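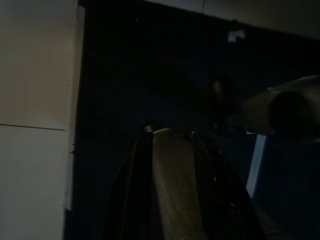
Stovamow Robot Arm Club — Frequently Asked Questions

Last patched in May. If your question isn't on here, ask at the bench or post in the club channel. Please read first though. We get the same six every week.

GENERAL

What is the club?

Student club, two robot arms, one room, a lot of tape. We work on getting arms to pick stuff up and put it somewhere else, mostly in tight or badly lit places (cabinets, shelves, the inside of boxes). We also enter the Brosteo Reach, which is a competition. More on that further down.

Do I need to know how to code?

No. Helps, but no. Plenty of people start on driving or on printing fingers and pick up Python as they go. If you can edit a text file and not panic you're fine.

Do I need to be in engineering?

No. Any major. High school seniors too, if you're in the dual enrollment program, bring the signed form. The actual form, not a picture of it on your phone.

How much does it cost?

$60 a semester. Covers filament, fasteners, finger pads, and the snack shelf within reason. If $60 is a problem tell one of the leads, quietly, and we'll sort it.

When do you meet?

Two evenings a week, 6:30 pm till the building locks at 10. Days change every semester so check the calendar page. First half hour is setup and talking. Arms are live by 7.

Where?

Steyn Building, room 419. Elevator stops at 4, turn left, keep going past the vending machines. If the door's shut, knock. Don't just walk in, someone may be driving an arm near it.

Can I just come watch?

Yes. Stay behind the yellow line and put your bag under the side table.

GETTING ON THE ARMS

When do I get to drive?

After the safety talk (20 slides, sorry) and one session sitting next to somebody who's already signed off. So usually your second or third visit.

What's in the safety talk?

E-stop, where to stand, long hair tied back, no lanyards, no loose sleeves. Who calls "live" and who answers. What to do when the arm does something you didn't ask for, answer: hit the stop, then talk. In that order. Nobody gets in trouble for hitting the stop.

How do I book a slot?

Sheet on the channel. Slots are 45 minutes. Put your name AND what you're doing. "Testing" is not what you're doing.

If you're more than 10 minutes late the slot goes to whoever's in the room.

Can I work alone?

No. Two people minimum whenever an arm has power. Doesn't matter how small the move is.

Both arms at once?

Yes but only with two signed-off drivers and a third person on the stop. Two-arm work is where most of our broken fingers come from. One arm parks, other one moves, until you've both agreed on who goes where. Say it out loud.

WRIST CAMERA STUFF

Why drive from the wrist camera? I can see the arm fine from here.

Because at the competition you can't. Drivers sit behind a screen and get camera feeds only. So practice that way. Turn your chair around if you have to.

Why is it so dark in there?

Inside of the target space is dark on purpose, competition rules say no added light past the opening. You get what falls in from the room. You'll see bright panel edges and then pretty much black. Normal. Give your eyes a minute before you move anything.

Can I turn the exposure up?

A bit. Too far and any pale surface near the camera blows out and you lose the edge you were steering by. Lock it before your run. Auto exposure will hunt every time you pass from a bright wall to a dark gap and it'll drive you nuts.

How do I tell how close I am to a wall?

Practice mainly. Watch the gap between the finger and the nearest edge. If the gap stops changing while you're still moving sideways, stop, you're probly touching. Small moves. Back out the way you came in.

The gripper blocks half my view.

Yep. It sits low in the picture and always will. Learn where the finger tips are so you don't have to go looking for them. Some people approach from a little above the target and tip down at the end, works ok.

The other arm keeps showing up in my view.

Then it's parked too close. Ask the other driver to pull back. Don't try to steer around it, you can only see the part that's in your picture and the elbow is somewhere else entirely.

My feed is laggy.

Close the recorder preview. If that dosen't fix it, close the browser with 40 tabs. If it's still bad check that the camera is in its own USB port and not in the hub.

RECORDING RUNS

Do we record everything?

Every practice run, yes, unless it's somebody's first time. Good and bad. Bad ones are useful, we label them bad.

How many do we need?

Goal is 200 usable runs before the competition. Usable means start pose correct, both feeds saved, label filled in. A run with no label is not a run.

What do I write in the label?

Task, arm (left or right), driver initials, result. Result is one of: done, dropped, missed, stopped. Anything else goes in notes. Please don't invent new ones, somebody wrote "kinda" last fall and it broke the sorting script.

Where do the files go?

Drive folder marked pritum_runs. Pritum is our project name for the shared software, the arm control plus the recorder plus the scripts that clean things up. Don't rename the folders. Don't "tidy" the folders.

I forgot to hit record.

Happens. Reset and go again. Don't recreate it from memory with the arm, just do a new one.

COMPETITION

What's the Brosteo Reach?

Regional student contest, one day. Your arm has to reach into a closed-in space with one opening, get hold of something, and bring it out without touching the walls. Points off for every touch. Layout isn't given out in advance.

How many on a team?

3. One driver, one spotter, one on the laptop. We send two teams if we have enough signed-off drivers.

How are teams picked?

Scored runs in the last two weeks before it. Fewest wall touches, time only breaks ties. So slow and clean is fine, slow and clean is good.

I'm new, do I have a shot?

Sure. One of last year's drivers joined in the same semester. Book slots early, they fill up.

Is there travel?

Van. Leaves at 5:45 am from the Steyn loading dock. It does not wait.

BROKEN THINGS

I broke a finger.

The gripper's or yours? Yours: stop everything, first aid kit is by the door, call campus health. The gripper's: stop, power off, note it on the whiteboard, spares are in the gray drawers. Prints take 3 hours so if you use the last spare START ONE before you leave.

The gripper won't close all the way.

Check for a bit of tape or foam stuck in there. Then re-home it. Then ask. Do not push it closed by hand.

The arm stopped and there's a beeping.

It hit its force limit. Leave it. Clear the error on the laptop, jog it back slow. If it beeps again in the same spot something is in the way that you can't see, so power down and go look with a flashlight.

Something got dropped inside and I can't reach it.

Arm off first. Off, not paused. Then use the grabber stick on the hook. No heads inside, no arms past the elbow while there's power. Yes even if it's just a screw.

OTHER

Can I bring food?

Side table only. Drinks with lids.

Can I use the arms for a class project?

Usually — ask early, and club slots come first in the month before the competition. Your instructor has to email us, not you forwarding their email.

Can I put club stuff on my resume or post video?

Resume yes. Video yes, but ask whoever's in it, and no video of the practice layouts once scored runs start.

Do alumni still get channel access?

Yes, read and post. No booking.

I missed the first meeting, too late?

No, come any week. Safety talk runs whenever two or more new people show up, or on the half hour before live time if it's just you. Closed-toe shoes.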